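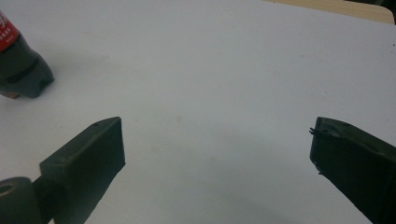
A soda bottle on its side at Molus, Gurkutwood, in June.

White tabletops win, soda bottles on probation

GURKUTWOOD - After a spring of debate that would have done credit to a border treaty, the Molus shared workshop has settled the matter of its tables. The white boards stay. So do soft drinks, provided they have a cap on and somebody is willing to admit to owning them.

The boards went down over the old wooden tables in March, ordered from Eneo at $32 apiece. The idea was simple. Small parts vanish against wood grain, and members were tired of patting the tabletop with their palms in search of a screw. On white, a screw looks like a screw. So does a crumb, a pencil smear, a thumbprint and the faint ring left by someone's lunch, and that is where the trouble started.

Under the old arrangement, Molus had no opinion on drinks. The wood had absorbed years of coffee and kept quiet about it. Within a week of the boards going down, a handwritten sign banned "all colored liquids." A second sign asked whether tea was a color. A third, longer than the other two put together, proposed a system of trays.

The workshop has 120 paid-up members, and for a while it seemed that every one of them held a position on cola. The pro-bottle side pointed out that the nearest alternative is the counter at Çetinkaya, three blocks off, where a drink costs twice as much and comes with a view of the bus depot. The anti-bottle side pointed at the tables.

The compromise, posted by the door this month, runs to a single page. Bottles must be closed when not in use. Cups without lids remain banned, and the ban covers soup, after an episode in April that the page mentions only by month. Wipe down your surface when you leave. Anything abandoned overnight goes in the sink, to be reclaimed before noon without discussion.

Whether bottles have to be kept upright was left out. A clause to that effect made it through two drafts before someone asked who would be enforcing it.
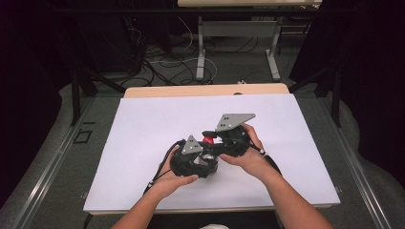 One reader wrote to say that the whole business could have been avoided with gray boards, which hide nearly everything and still show up a dropped washer. The same reader keeps a gray board at home and has been cleaning it, by the letter's own account, "maybe twice since Christmas."

Molus says gray was considered. Eneo had it in stock at the same price, but the members who wanted white wanted it badly, and the rest had gone home by the time of the vote.

The money for new boards comes out of the repairs budget, set at $1,000 for the year. A spare is already leaning against the wall by the sink. The workshop opens at 9 a.m., and cloths are under the stairs.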